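Finding out why the gripper drops bottles above the tray

Applies to: two-arm table cell, Kerov controller, Saltholm finger grippers

This page is for operators who get fault 622 (grip lost) while the arm is carrying a bottle to the tray. We had this fault many times in April, and at first we changed the wrong things. The steps below are in the order which we now use. Please do not skip the first one, even if you are in a hurry.

Before you start

Press the stop button and wait until both arms are still. Fault 622 stops only the arm that lost its bottle. The other arm stays enabled, and it can move when its own program reaches the next line. One of us put a hand on the table to pick up a fallen bottle, and the second arm started its return move. There was no injury, but it was close. Since then the rule is simple: no hands over the table until the controller shows both arms as disabled.

If a bottle is still held in the fingers, support it from below before you open the gripper by hand.

Step 1. Read the log before you clear the fault

Clearing the fault deletes the last position values. Open the Kerov log page and write down the finger opening at the moment of the fault, and the line number of the program. In our case the line was always 3280, the move from the mat to the tray. If your line number changes every time, the problem is probably in the fingers or in the cable, and you can go directly to step 3.

Step 2. Check the carrying height

The gripper must cross the edge of the tray with enough free space under the bottle. Our height was taught with an older, flatter tray. When the new one came from Hikwood, nobody taught the point again. The bottle touched the edge, turned a little between the fingers and then fell out.

Run the move at 25 per cent speed, with your hand on the stop button, and pause when the gripper is over the tray. Look from the side, at the height of the table top. You should see clear space between the bottle and the edge of the tray. If you do not, raise the point, save it and repeat the slow run.
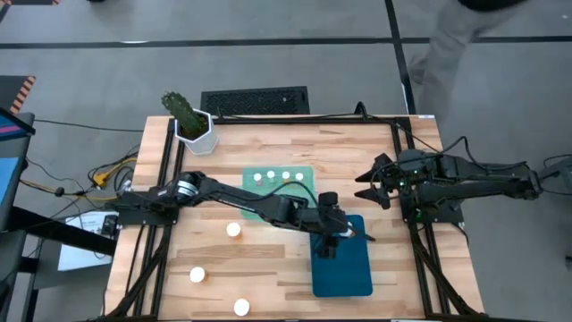
Left gripper over the tray with a bottle between its fingers. The right gripper is open.

Step 3. Check the fingers

Disable both arms again. Wipe the inner side of each finger with a dry cloth and look for worn places near the tip. A worn finger holds a bottle well when the arm stands still — the slip comes only when it accelerates. If one finger is worn, replace both of them, otherwise the bottle will sit to one side.

Step 4. Check the wrist cable

Move the wrist slowly through its full turn and watch the cable. It should bend freely and never become tight. A tight cable can pull on the connector, and the controller then reads a wrong finger opening. This gives the same fault 622, although the bottle is still held. We lost a whole afternoon with this one.

Step 5. Test and return to normal speed

Run the complete program at 25 per cent with one bottle, then with all of them. After 2 full runs without a fault you can go back to normal speed. Stay beside the stop button for the first run.

If the fault comes back

Do not increase the grip force. We tried it, and the caps were marked and the fault was still there. Save the log, note which arm was carrying, and send both to Kwok support before you change anything else. Leave the arms disabled until you have their answer.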